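How to plan a visit to a castle that stands on farm land

Many old castles and towers are not museums. They stand in a field, the field belongs to a family, and the family has cows or sheep to look after. You can often visit, but you must prepare a little more than for a place with a ticket office. I have done it many times from our house in Paterson, and I write down the way that works for me.

1. Find out who owns the land
The ruin and the field can have different owners. Ask at the post office or the nearest shop, or look at the board by the road if there is one. At Tredine, for example, the tower is protected but the path to it crosses a private farm of 831 acres.

2. Ask before you come
Telephone in the evening, after the animals are fed. Say how many persons you are, which day you prefer and if you have a dog. In lambing time many farmers will say no to dogs, even on a lead. My friend Edileuza Meireles once drove to Imton on a Friday without calling and found the lane full of sheep for two hours.

3. Check the way on a proper map
Count the height as well as the distance. The walk from the Tredine gate is 17 minutes when the ground is dry. In November it took me double, and the last field was very soft. If the ruin is on a cliff, look at the wind forecast also.

4. Park with care
Do not stop in front of a gate, also if it looks old and never used. A tractor with a trailer needs much room to turn. Some farms ask 5 pounds for parking – bring coins, there is usually only a box.

5. On the land
Leave each gate as you found it, open or closed. Walk along the edge of a field with crops. Do not climb on the walls, the mortar is often weak at the top. If cows come near you, walk on slowly and give them space.

6. Save your notes at home
I keep a page for every place with the telephone number, the parking and the state of the path. It is now 1,414 lines long, so I make a copy on a second disk.

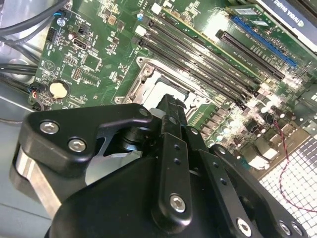

Around the processor socket

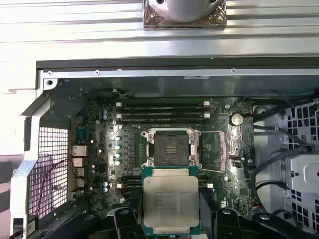 7. Say thank you
A short message the next day is enough. If you saw a broken fence or a sheep on its back, tell the farmer the same day by telephone. At Uveck they also like to receive old photographs of the castle, so if you have some in the family, scan them and send them with the message. Write the year on each one when you know it.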